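Gifts we didn't ask for
Notes for the evening talk, Wednesday, February 27, 2019

Slide 1. Wait for the door to stop banging. Say hello. Thank Kerstin Engström for the introduction, whatever she has said.

Slide 2. Start with the fondue set. Hands up who owns one. Hands up who has lit it. Leave a gap for the laugh, and if there is no laugh move on quickly to the aunt.

The aunt: gave me the same scarf in October two years running. I thanked her with more feeling the second time, having had the practice.

Slide 3. Main point, say it slowly. A present is a small bill made out to the person who gets it. You owe thanks, then shelf space, then something of equal value by Christmas. Miloslav Hrnčiar used to keep a notebook of who gave what when he ran the shop in Krajčí, and he could tell you which families were in debt to each other and by how many jars of plums. Don't do the accent.

Slide 4. Passing things on. The Furkik vase story — keep it to 3 minutes, last time it ran to 6. Vase leaves as a wedding present, comes back as a raffle prize. I bought the ticket. Pause for water.

Slide 5. Wrapping. We forgive nearly anything in a decent bag. The bag itself is then kept for 15 years in a drawer with the other bags, and is often the best-loved part of the whole business.
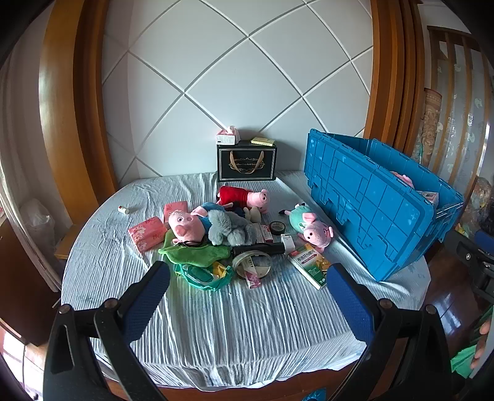
Slide 6. How to say no. Most people can't, me included. The phrase "you really shouldn't have" is as close as the British get, and it has never once worked. Read out the letter from Jistamlow, first paragraph only, the second is rude about candles.

Slide 7. Questions. If someone asks about gift vouchers, say they are money with a worse memory — then point at the clock. Chairs go back against the wall afterwards.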